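Darnstead library opens its seed swap for the new year

2022-01-21

The seed swap at the Darnstead public library is open again, and if the line at the front desk on opening morning is anything to go by, plenty of people in town have been thinking about tomatoes while the snow is still on the ground.

The swap lives in the old card catalog by the reading room, the tall oak one that used to hold the author cards, and it works much as it did last year. You bring in seed you saved or packets you never got to, write the name and the year on an envelope, and file it in the right drawer. Then you take home up to 60 envelopes over the season, which ought to be enough for all but the most ambitious backyard. You don't have to bring anything to take something, and first-time gardeners are very welcome to come empty-handed.

Doaa Tahiri, who looks after the drawers, spent the first weeks of January sorting what was left from last summer and testing a pinch from each of the older batches on damp paper towels in her kitchen. Most of the beans came up fine. The parsnips did not, and she has thrown those out, with regrets to whoever saved them so carefully.

"Parsnip seed just doesn't keep," she said. "Bring me fresh ones in the fall and I'll be delighted - I'll even take the carrots nobody could identify."

By her tally there are 2281 envelopes in the catalog this year, the most the library has ever had on hand at the start of a season. Beans and squash fill the bottom rows, as usual. The flower drawers are fuller than before, with a good deal of cosmos, calendula and hollyhock, and there is a new drawer for herbs, which used to be tucked in with the lettuce and were forever getting lost.

Among the newcomers is a flat yellow bean called Zamora, given by a family on the east side of town who have grown it along the same fence for 3 generations. It climbs well past head height, so plan on tall poles. There is also a small, sweet pepper labeled Brodenetti, which did nicely last year in the tubs outside the library's side door and kept on fruiting until the first hard frost.

Two evening classes go along with the swap, one on starting seeds indoors and one on saving them at the end of summer. Both are free, though the room is small and you should put your name on the sheet at the desk. Bring a clean yogurt cup or 2 if you have them, and old newspaper is always useful.

The drawers can be opened any time the library is open, through the end of May. Envelopes and pencils are on top of the catalog. Please print clearly - last year's "purple something, short" turned out to be kohlrabi, and it surprised an entire street.

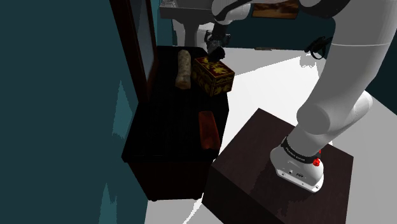 A white Franka Emika arm on a dark pedestal, computer rendering.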